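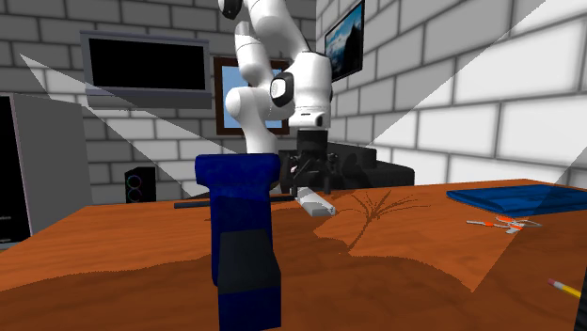

冬になると、机の天板がなんとなくカサついてくる気がしませんか。わが家の仕事机はオイル仕上げの無垢材で、暖房を入れはじめる頃になると手のひらに当たる感じが変わってきます。夏のあいだはしっとりしていたのに、紙を滑らせるとざらっと引っかかる。そうなったら、そろそろ手入れの季節です。

今回は、わたしが毎年やっている「オイルの塗り直し」の手順をまとめておきます。難しい道具は使いませんし、半日あればひと通り済みます(乾かす時間は別ですよ)。のんびりお茶でも飲みながら読んでください。

## はじめる前に確かめること

まず、お使いの机がオイル仕上げかどうかを見てください。目立たない裏側や脚の付け根に水を一滴落とし、しばらく待ちます。じわっと色が濃くなればオイル仕上げの見込みが高く、玉のままころんと残るようならウレタンなどの塗膜がついているかもしれません。塗膜のある机にオイルを塗っても染み込まず、表面でべたつくだけなので、その場合は固く絞った布で拭くくらいにしておきましょう。迷ったら、買ったお店に聞くのがいちばん早いです。

## 用意するもの

- 家具用の植物性オイル
- 紙やすり(240番と400番)
- 当て木になる平らな木片
- 着古した綿のTシャツを切ったもの、多めに
- ゴム手袋
- 水を張ったバケツ(後で大事な出番があります)

オイルは、わたしはずっとSetowの無色のものを使っています。少し前にDilgateの色つきも試したのですが、思ったより赤みが強く出て、慣れるまでしばらくかかりました。色つきを選ぶなら、必ず裏側で試してからにしてくださいね。

## 手順

### 1. 片づけて、拭く

机の上のものを全部どけます。ペン立ても、いつのまにか住みついている書類の山も、全部です。どけたら固く絞った布で拭き、そのまま一晩置いて乾かします。急いで濡れたままやすりをかけると、木の繊維が毛羽立って余計な仕事が増えます。

### 2. やすりをかける

当て木に240番を巻いて、木目に沿ってまっすぐ動かします。円を描くように動かしたくなるのですが、ここはぐっと我慢です。横切った傷はオイルを塗ったとたんにくっきり浮かんできて、見るたびにため息が出ます。
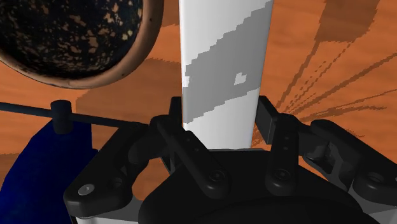 力はほとんどいりません。当て木の重みに手を添えるくらいのつもりで、天板全体を同じ調子で進めていきます。輪ジミがあっても、そこだけ集中して削らないこと。くぼみになって、あとから字を書くときにペン先が落ち着かなくなります。全体がさらっとしてきたら400番に替え、もう一度軽くなでてください。粉は掃除機で吸ってから、乾いた布で丁寧に拭き取ります。

### 3. オイルを塗る

手袋をはめ、窓を開けます。布にオイルを含ませ、木目に沿って薄くのばしていきましょう。木の色がふわっと深くなるこの瞬間が、わたしは一年でいちばん好きかもしれません!

塗ったら8分ほど待ち、余ったオイルを乾いた布でしっかり拭き取ります。木工を教わったAurel Văduvaさんには「塗る時間より拭く時間を長く」と口酸っぱく言われました。教わった当時は半信半疑でしたが、拭き残しでべたべたにした本棚を前にして、深くうなずいたものです。

### 4. 乾かして、もう一度

一晩置いたら、手順3をもう一度。わたしは合計3回塗りますが、普段の手入れなら一度でも手触りはずいぶん違います。最後に塗ってから7日間は、濡れたコップや熱い鍋を置かないようにしてください。

## 使い終わった布のこと

ここだけは真剣に読んでください。植物性オイルの染みた布は、丸めて置いておくと熱がこもり、自然に発火することがあります。使い終わったらすぐバケツの水に浸し、十分に水を含ませたまま袋に入れ、お住まいの地域の決まりに従って捨てましょう。後でまとめて、はいけません。

## ふだんの付き合い方

毎日は乾拭きだけで足ります。飲みものをこぼしたらすぐ拭く、ノートパソコンの下は時々ずらして風を通す、そのくらいです。日の当たる窓際なら、季節ごとに机の上の配置を変えてやると、焼けむらが目立ちにくくなります。

うちでは次の塗り直しを1月に予定しています。今度は椅子の肘掛けも一緒にやるつもりで、400番の紙やすりを買い足しておかなくては。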